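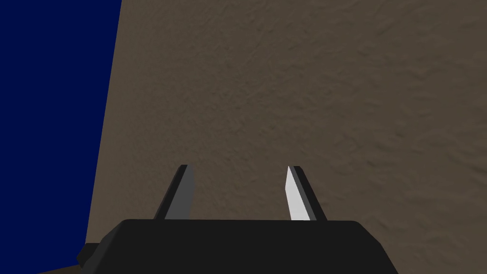 marshwren: Stay at the Dunstan and skip the chain place by the station. We've done Clirstead both ways now and I'd pick the Dunstan again in a heartbeat. Ask for the back of the house, because the rooms over the street get the delivery trucks.

tallboots
Replying to marshwren, yes!! I wanted to add to this thread because we got home last week and I can't stop talking about the place. We had room 313, up at the top, and the bed was so good that my husband looked under the mattress for a label. Big windows, proper curtains, a kettle AND a little fridge with fresh milk in it. The front desk remembered us every time we walked in. We stayed six nights and would have stayed 13 if work had let us.

oatcake_ed
Glad you liked it, but I have to disagree on the top floor. The elevator stops at 2 and after that it's stairs, with a tight turn on the landing. With a suitcase and a bad knee that's no fun. The staff did carry our bags up, I'll give them that. For the same money the Grinine has an elevator all the way and a pool.

tallboots
True about the stairs, I should have said so. The pool at the Grinine closes at 6 though, and we're never back by then! How was their breakfast?

oatcake_ed
Fine. Buffet. Scrambled eggs from a tray, decent coffee, good bread.
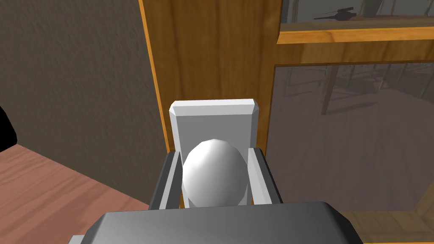 tallboots
See, breakfast is the reason I'd send people to the Dunstan. It's all cooked to order, they bring a pot of coffee without asking, and the plum jam is made in the kitchen (we bought two jars and one is already gone). The dining room is small and a bit old-fashioned in the best way, with a wooden cabinet with glass panes like the one behind the gripper there, only theirs is stuffed with teacups. We sat next to it every morning. Go before eight if you want a window seat.

marshwren
The jam!! We were there in April and they were out of plum, so we got rhubarb, and I'm not complaining.

pennyferry
Can I ask about noise? We're booked from 22nd June and I saw a review saying the bar downstairs goes late. I sleep like a cat.

tallboots
We heard nothing at all on the third floor. The bar is at the front, and it's more people chatting than music. Great cider, by the way.

oatcake_ed
We were on the first floor and heard chairs scraping until almost 2. So pennyferry, go high if your knees are better than mine.

marshwren
Back of the house, high up. And walk over to Zultumau for dinner one night, it's a tiny place past the bridge and the fish stew is wonderful. They don't take reservations, so get there early and have a drink on the wall outside.

pennyferry
Just called and they've moved us to the back, top floor, no extra charge. The woman on the phone was lovely. Thank you all, I'll report on the jam!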